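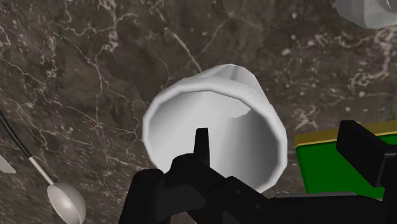 Kamlesh Bajpai wrote in to say he'd pay good money tomorrow for a machine that clears a sink, and he doesn't care if it takes all night, so long as he's asleep while it does it.

Fair. That's pretty much the test I used for the Skilent kitchen package. Ran it in simulation for most of June, the trial license, on the desktop in the back office. No hardware yet. The arm costs more than my car and I wanted to see the software fail first.

Filed under: Home Tech > Reviews > Robots
1,684 views | 13 comments | Share

So. Dish chores. White cup, sponge, ladle, stone counter. Stuff everybody owns. You give it a job, pick this up, move that over, and the two-finger gripper goes to work.

What it does well: cups. Handles, rims, whatever. Comes in low, closes, lifts. I ran 600 pick-ups on cups alone and stopped worrying about them after the first evening. Slow though. A kid would have the table cleared before the arm finished thinking about its second mug.

Sponge is so-so. Picks it up fine. Using it is another matter – wiping is not in the package at all, you get "place" and "press" and thats your lot. Baidoo's rival kit has a wipe routine, I tried the demo, it mostly pushes crumbs to the other end of the counter. Still. At least they tried.

Ladle: bad. Thin handle lying flat on a hard surface, the fingers come down either side and it squirts away. Or it gets the handle and the heavy end swings round into whatever's next to it. Knocked over a lot of cups that way. Good thing they weren't real ones.

And crowding. Give it one thing on a bare counter, lovely. Put three close together and it dithers, backs off, comes in from the other side, backs off again. My sink at home is nothing but things close together.

Shop floor is a different story, I think. A guy I know at Perow in Pustatville has an arm doing bins, same part, same spot, all shift, up to 800 an hour. No ladles. Nobody leaves a fork in the bin. That job's done, machines have it. Kitchens, no.

Setup was ok. Manual is translated and reads like it. Graphics are a bit blocky up close, edges on the round stuff especially, didnt bother me. Crashed twice, both times when I changed the lighting.

Would I buy it? For a lab or a class, yes, decent value, you'll learn plenty. For clearing up after dinner – no. Not this version. Kamlesh, keep your money and your rubber gloves for now.

Next up is the Baidoo full version if they ever send the key.

Posted 2018-07-02

Contact | Write for us | Copyright 2018, all rights reserved | Back to top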